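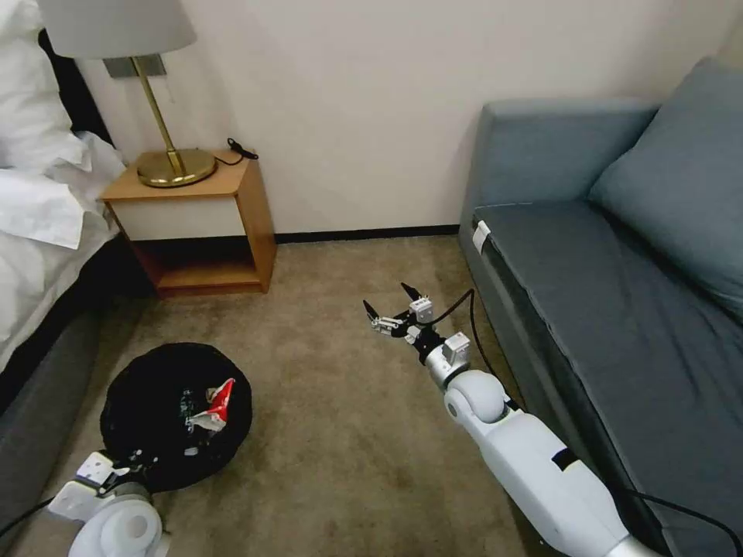 Why does a bed have a little table?

Have you ever snuggled down under the blankets and then remembered the light was still on? A nightstand is the small table that lives beside the head of a bed, so a lamp is close enough to reach – even when you're very, very sleepy! The lampshade has a job too. It softens the glow, so the colour of the light feels cosy and doesn't dazzle your eyes. Many nightstands have a shelf underneath as well, just right for your favourite book.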